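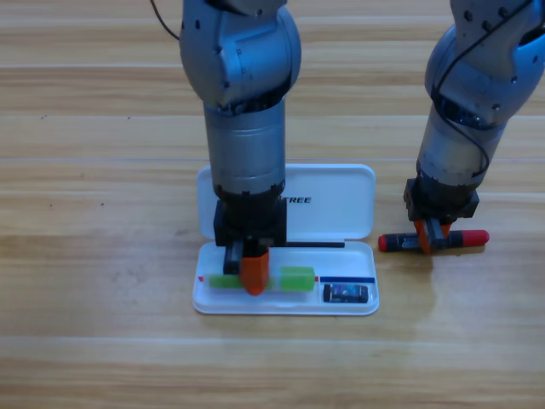
Section 4. Recording two-arm demonstrations with Lins

By now both arms should be calibrated and Rondik should be running on the host computer. Good – this is the fun part! In this section you will record your first set of demonstrations for the pencil case task, the one we use to test every new version of the Lins learning method. It looks like child's play, and it shows up weak spots in a policy faster than anything else we have tried.

4.1 Lay out the task

1. Set the pencil case on the work surface with the lid open and leaning back, tray toward you.
2. Put a few thin items in the tray. Mix pens, markers and an eraser so the policy sees different widths and finishes.
3. Leave at least one marker on the wood beside the case, within reach of the right arm.
4. Start the Rondik recorder and check that both arms show green in the status bar.

Note: Clear and shiny barrels are welcome. Elli Kinnunen ran the whole set with matte pens only, and the trained policy fell apart as soon as it met a glossy one.

4.2 Record

1. Press R to begin an episode.
2. Bring the left gripper down into the tray and close it gently on a marker, with a finger on each side of the barrel.
3. Grip the loose marker with the right arm and lift it just clear of the surface.
4. Hold both grips for 2 seconds, then carry on to the placing step.
5. Press R again to save. Press X if you want to throw the episode away.

Record 57 episodes. Move the loose marker a little between takes, and turn it end for end now and then.

Caution: Keep the forearms apart over the open lid. If the right arm leans in while the left is still upright above the case, go slowly and keep a hand near the stop button.

Caution: Check the slack in both arm cables before each batch. A tight loop will tug on the joint and spoil the force readings.

4.3 Train and test

1. Open Fastik and load your episodes.
2. Set the action window to 11 steps. Asnakech Lemma tried shorter windows on the Fevik bench and the two arms kept drifting out of sync.
3. Start training and leave the other settings alone for the first run.
4. Test the policy on 9 fresh layouts and log each grip separately for left and right.

Note: Expect the left arm to lag behind in early tests. The tray walls leave it very little room, and we love watching it work out the angle – give it a second training run before you change anything. If it still bumps the rim, go back to 4.2 and add episodes with the marker close to the side wall.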